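Rondport Floor News

Packing bench, week two of the arms

OK so everybody keeps asking so let's get it all in one place. The two arms on the packing side are running. They are called Horus 1 and Horus 2 on the screens, and no we did not pick the names. They do the folded card inserts, the ones that go in beside the bottles. Arm picks up the card, brings it over, sets it down, next one. That is the whole job for now. Lids, labels, tape, pallets – all still us.

First numbers, since people were guessing some wild stuff at lunch. Thursday day shift the bench did 852 inserts with both arms up. The target Fusen gave us for the trial was 300 per arm, so we are over. Before anyone gets excited (or upset), those were the easy cards, all one size, all off the same stack. The tall ones are slower. The arm has to come in low and grab near the bottom and if the fold has opened up in the stack it takes a second try, sometimes a third. Then it stops and beeps and waits for a person.

So who is the person. Right now it's Adhiambo Rashidi on days and Gayan Pathirana on lates. They each did 4 days of training with the Fusen people in October and they can clear a stop, swap the finger pads and put the arm back at home position. If it beeps and neither one is there, hit pause, leave the card where it is, go get somebody. Do not pull the card out of the fingers. Two people did this already, you know who you are, and both times the arm lost its place and we had to start the whole stack over.
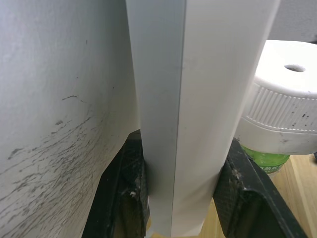
Vol. 6, No. 11

The pads are black so the dust shows up right away. It's paper dust mostly, from the card edges is what Gayan thinks. Wipe them at the start of shift and again after second break. Dry cloth only. No spray. There is a box of cloths under the bench and please put the dirty ones in the bin and not back in the box.

What changes for people – this is the part we got the most notes about. Nobody on the bench is losing hours in the trial. That is in writing from the Kılıçarslan office and the letter is up on the board by the time clock, go read it. What does change is who stands where. Insert folding by hand used to be a full station, two people a shift, all day. That station is gone on days and it's half a station on lates. The people from it are on lid check and on the returns table, which was always short anyhow.

Asked a few folks how it's going. Mixed. Adhiambo says her wrists feel better than they have in a year and she doesn't miss folding one bit. She does miss having somebody across the table to talk to. "You get used to the beep but you can't chat with it," she said. Gayan likes the work, likes knowing how to fix the thing, but he wants the extra duty to show up in the pay grade and he's right to ask. That went to the office on Monday, no answer yet. We will print the answer when we have one.

A couple others said the pace feels different. When it was hands folding, the line slowed down if someone was tired and everybody sort of felt it and adjusted. The arm doesn't slow down. So the lid check people after it feel pushed, especially the last hour. Fair point and it has been raised. For now the lead can turn the speed down to the middle setting any time, you don't need a reason and you don't need to sign for it. Ask. It's one button.

Also the noise. The beep is going to be turned down, there's a ticket in.

Some stuff that still isnt sorted:

Who covers for Adhiambo when she is off. We need 2 more people trained at least. The next training has room for 4, sign up sheet is in the break room. You get paid your normal rate for it and it counts toward your hours.

Where the full stacks go. They are in the walkway again. Please, the walkway.

The tall cards. Fusen is sending a different set of pads to try, softer they say. No date on that. Until then tall cards on lates are by hand.

Breaks. The arms do not change your breaks. Somebody told the new starters that breaks are "when the arm is down" and that is wrong. You get your 20 minutes same as always, arm running or not. If a lead tells you different, tell them to come see us.

There's a walk through for anyone who wants to see the arms up close, Sat 13 November, 9 am, meet at the packing side door. Closed shoes, hair tied back, bring your badge. Gayan will run a stack and show how a stop gets cleared. Kids over 12 are ok if they stay behind the yellow line. Coffee after, and if someone could bring milk this time taht would be great.

Notes and complaints in the usual box or catch one of us on shift.

Recent items
Lockers – new keys are in
Returns table gets a second scale
Lates parking, what we heard back
October birthdays
Lost and found list (so many gloves)

You are getting this newsletter because you signed up at the front desk or on the staff page. To stop getting it, use the unsubscribe link at the bottom of the email. This page uses cookies to remember your settings. Accept / Manage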